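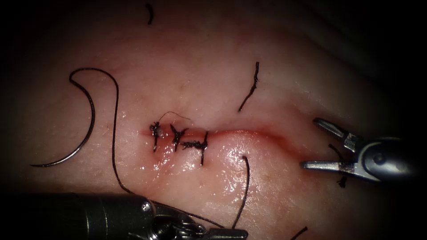 *Three knots in black thread.*

# The Van Acker

When Fulvio Fontana's aunt died she left him a piano, and to his cousin she left the house the piano was in. The family agreed that this was typical of her.

It was a Van Acker upright with brass candle holders and a sulky middle octave. The cousin gave him until the end of September to take it away. Fulvio lived in Platdale, up two flights of stairs with a bend in them, and did not play.

"You could learn," said his cousin.

"I could learn to live in a bigger flat," said Fulvio.

He wrote to Trustbridge, who had insured the thing since before he was born, to ask what it was worth. He hoped for a large number. Trustbridge sent Wayne Whitlock, a thin man in a good coat, who shook hands with everyone in the house, including the plumber, and then stood before the piano with his head bowed.

"I'm sorry for your loss," he said.

Fulvio thanked him. It was some time before he understood that Whitlock had meant the piano. 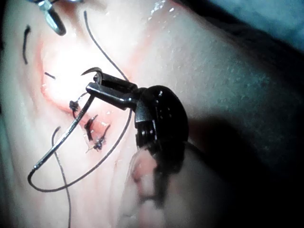 The trouble, Whitlock explained over a second cup of tea, was moth. Moth had been at the felts for years. There was also the question of the soundboard, which had split and been glued by somebody with more glue than sense. He gave a value of 30 pounds, and seemed to feel he was being sentimental.

"It's insured for 3000," said Fulvio.

"Yes," said Whitlock. "Your aunt was a very loyal customer."

Fulvio thought of her paying it, year after year, in the blue ink she kept for bills and for letters she hoped would hurt. He asked what would happen if, for instance, the piano fell down some stairs.

Whitlock put his cup down. "Which stairs?"

"Mine have a bend in them."

"Then I should think it would get stuck," said Whitlock, kindly, and wrote something in his notebook.
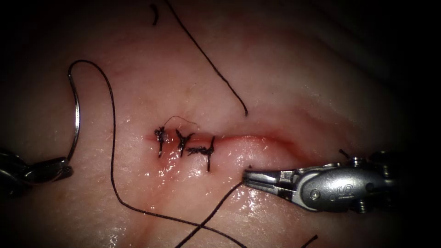
*The stitches on the left, with the right-hand end still open.*

It did get stuck. Fulvio had hired two brothers from Plinska Removals, who charged by the hour and saw no reason to be gloomy about it. By noon the Van Acker was wedged in the bend with its keys towards the wall, and the woman from the top floor was passing her shopping over the lid.

The brothers went for lunch. They took their straps with them, a bad sign.

Fulvio rang Trustbridge and asked for Mr Whitlock.

"I have a piano on the stairs," he said.

"Has it fallen?"

"No."

"Is it likely to?"

Fulvio leaned on it with his whole weight. Somewhere inside, a string gave out a low, disappointed note.

"No," he said.

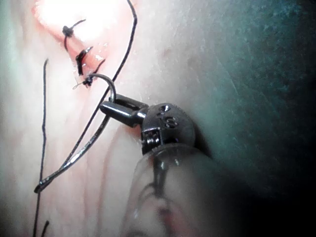 *Reading time: 3 minutes*

Whitlock came anyway, in his own time and a worse coat. He looked at the piano from below, then asked permission to go through the top-floor flat's shopping to look at it from above. He took off the candle holders and handed them to Fulvio. He took off the front panel, then the lid, and last of all, with great respect, a piece of the banister.

"You're not here to value it?" said Fulvio.

"I've valued it. My mother had one."

The brothers returned smelling of onions and got it up the rest of the way in four minutes. They charged for five hours.

It stands under the window now. One leg is on a folded copy of the policy, and the banister is behind the door, waiting for the landlord to stop asking. Whitlock visits every other week and plays hymns, badly, leaving out the notes that don't work. Fulvio has learnt to hum those.

His cousin rang at Christmas to say the house had damp.

"I'm sorry for your loss," said Fulvio, and went to put the kettle on.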